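Second Shift

They put the arm in on a Monday, and by lunch Ximena Villalba had already named it Pascual, after an uncle of hers who also took forever to pick anything up.

I'd been on returns at Brelix for nearly 24 months, and I was fast, okay? Stuff came in, I looked at it, I tossed it in the right bin. Now my job was to sit at a screen and watch Pascual look at it. If he got stuck for too long I pressed a key and told him which thing to go for.

Item 513 that first week was the little blue box, down below the wire crate. He hung there over it with both fingers open, and I swear I was leaning in my chair to help him.

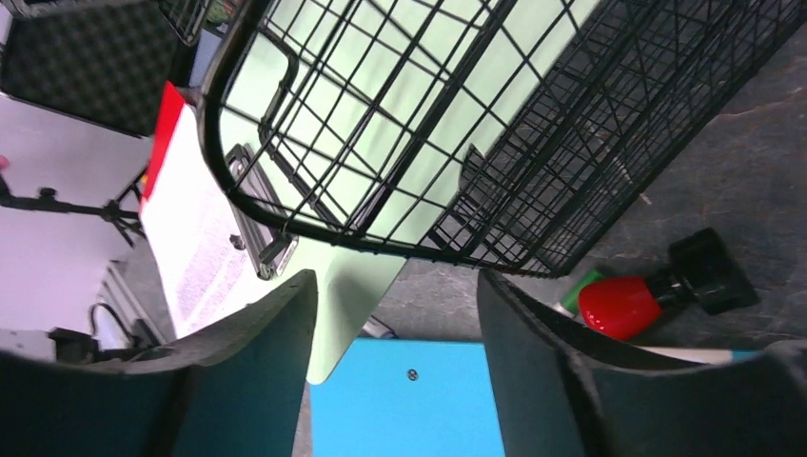

March

Tülin Güler left for Gillex, so there were 3 of us. My hands got soft – my wife noticed before I did. I started talking to the screen, mostly "left, honey, left," and Ximena would yell back from her desk that he couldn't hear me.

Then one night I reached for the key and he'd already started down. I kept my finger over it anyway, right up to the end of the shift.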